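A House With Many Keys: A Talk With Poonam Garg

Poonam Garg came to Illbridge to translate cookbooks, and she stayed to write one novel after another. When I visit, she puts the tea on the table before I have taken off my coat. Her new book, Tretham, took her six years, and she speaks of it as one speaks of a difficult cousin.

"I wrote 641 pages, and my editor gave me back less than half," she says. "Pádraig is a kind man, but he has a cruel pencil."
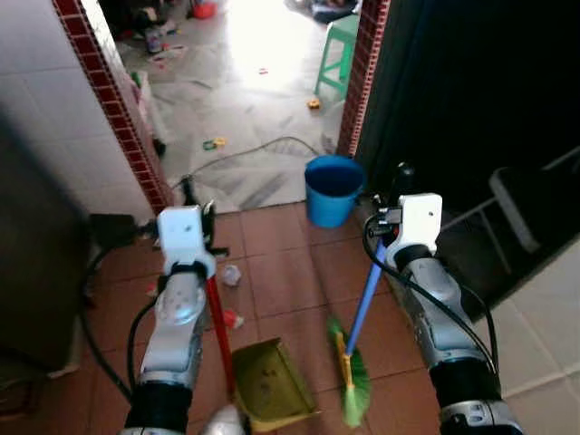 Page last changed: 2024-01-27

The editor is Pádraig Ó Ceallaigh, and he has worked with her on two books before this one. I ask what he took out. She thinks for a long time.

"Mostly the weather. I grew up in a language where rain has many duties in a story. In English the rain is only rain, and the reader waits for it to stop."

Tretham follows four sisters who inherit one house and cannot agree who may sleep in it. Each sister tells her part in her own way, and the youngest one tells it only in letters. Mrs. Garg wrote these letters first, by hand, in the month of March, when her mother was ill.
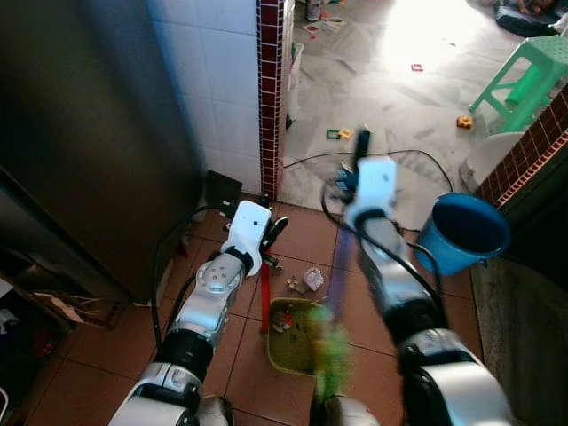
"I did not want to make the letters beautiful," she says. "People who are angry write short. They forget to say good morning. My mother wrote to her brother like this for years, and he kept every page."

Does she still think in Hindi when she writes? She laughs at this question - I suspect that she hears it often.

"I count money in Hindi. I quarrel in Hindi. But the sisters came to me in English, and it would be impolite to ask them to change."

She reads every chapter aloud to her neighbor, Anju Gautam, who taught school and does not like sad endings. The last chapter was read to her twice. After the second reading Mrs. Gautam asked for more sugar and said that the eldest sister was right. 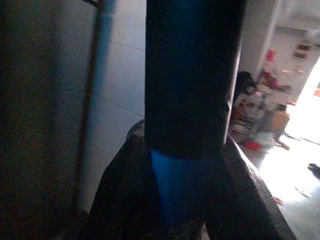
A dark cylinder with bright blue at its base.

The next book is already begun, but she will tell me only that it has a ferry in it. "If I say more, I will have to write it that way," she says, and fills my cup again.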